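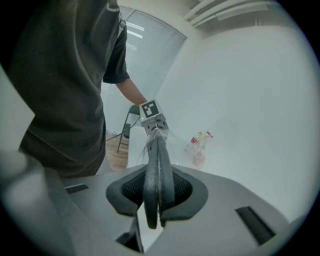

Soft Toy Making, Level 1 - Handout 9: Joints and Stuffing
Course tutor: Elmarie Van der Merwe

Students are expected to have cut and marked all pieces of the Drastham bear before the session. Limbs are to be sewn with a short stitch and turned through the opening left on the back seam.

1. Stuff paws and feet first, using small amounts of filling. Pack firmly to the seam line before moving up the limb.
2. Leave the area near each joint unfilled until the disk and cotter pin are in place.
3. Turn the pin with long-nosed pliers. The joint should be stiff at this stage - it will loosen with handling.
4. Close all openings with ladder stitch in doubled thread.

Assessment pieces must be labeled with the student's name and handed to Nobuhle Mabaso by the end of December.

Filed under: Course Notes, Toys & Dolls

We use cookies to improve your visit. Accept | Settings

Related handouts
Reading a Pattern Sheet
Choosing Mohair
Embroidered Noses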